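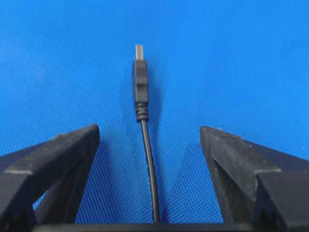 Check the cables first, the fitter at the Plalent workshop told us, and leave the software until you have run out of cables. We have kept to that order in this chapter. Most of the faults that stop a small two-arm cell are found in its leads, its finger pads and the fixings that hold it to the bench, and all of these can be checked with hand tools.

Chapter 7
Setting Up and Looking After a Two-Arm Bench Cell

By the end of this chapter you should be able to:

mount and square a pair of light arms on a shared work surface
route power and signal leads so that they don't pull or snag
inspect, clean and replace gripper pads
keep a cell log that another person can follow

7.1 The cell used in this chapter

The examples come from a cell of the Skundby pattern, with two arms facing each other across a covered bench. Each arm ends in a gripper with two fingers, and there is a camera at the wrist which looks out between them. Larger cells differ in size and in the guarding they need. The order of work is the same.

Figure 7.1, at the head of the chapter, is the wrist camera's view with the fingers open and a USB plug standing between them. Views like this are used for two jobs. The first is to check that the part lies between the fingers before they close. The second is to look at the fingers themselves. Dust and scuffs show up well on a dark finger against a plain bright surface, and it takes a moment to save a picture at the start of a shift and compare it with the last one.

Cover the bench with a matt material in one strong colour. Cloth is cheap and easily changed, but it creases, and a deep crease can tip a light part. Pull it flat and clip it under the bench edge before the arms are powered.

7.2 Mounting and squaring

Each arm base is held by 4 bolts. Put all of them in finger tight, then tighten them in diagonal pairs. If one side is pulled down hard before the other has been started, the base will sit at a slight tilt. The tilt may be too small to see at the base and still be large enough at the gripper to miss a part.

When both bases are tight, bring the arms slowly to the middle of the bench by hand, with the power off, and make sure that they can meet there without either one reaching its end stop. Mark the bench at each base. If a base is ever knocked, the mark will tell you.

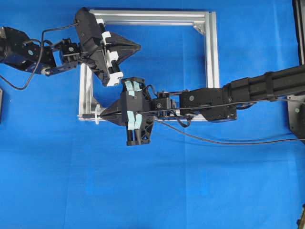 Why not set up one arm completely and then copy the settings across? A reader of the first edition wrote in to ask this, and added that it had saved a morning on a Drurkier line. It can work where the two arms are the same and do the same job. In a cell like the one in Figure 7.2 they have to be treated separately. The two grippers are over the same aluminium frame, close enough to touch, and the pads on their fingers differ: white on one, pale green tape on the other. Pads of different thickness close at different points, so each gripper needs its own closing value, written down against its own arm.

The figure also shows how much cable there is to look after. On the left a lead arcs over the wrist, and on the right one runs along the arm while another droops below it. A loop of this kind has to be long enough for the wrist to turn fully and short enough to stay clear of the work. Set it as follows.

With the power off, turn the wrist to one end of its travel.
Look at the connector. The lead should leave it without a sharp bend.
Turn the wrist to the other end and look again.
Tie the lead to the arm on each side of the joint, never across it.
Move the whole arm through its working area and watch for any place where the loop can catch on a part or on the other arm.

Repeat for the second arm, then move both together. A loop that clears everything when one arm is parked may catch when the arms cross.

7.3 Pads

Pads wear from the tip backwards. Press each one with a fingernail; if an edge lifts, replace the pad. Clean the finger with a dry cloth, then with a little alcohol, and let it dry before fitting the new one. Always change both pads on a gripper at the same visit. A worn pad opposite a new one will push the part off centre as the fingers close.

The log for the Plalent cell shows a pad change at 1049 cycles, after the right gripper had begun to drop thin parts. The entry gives the arm, the finger, the cycle count and the new closing value. It is a short entry and it has everything the next fitter needs. The Saarinen log sheet, which we use in the exercises, has a column for each of these.

7.4 Before you switch on

Walk round the bench. Remove tools, cable ties and offcuts from the cloth. Check that the stop button can be reached from where you will stand, press it, and leave it pressed until the last person has moved back from the arms.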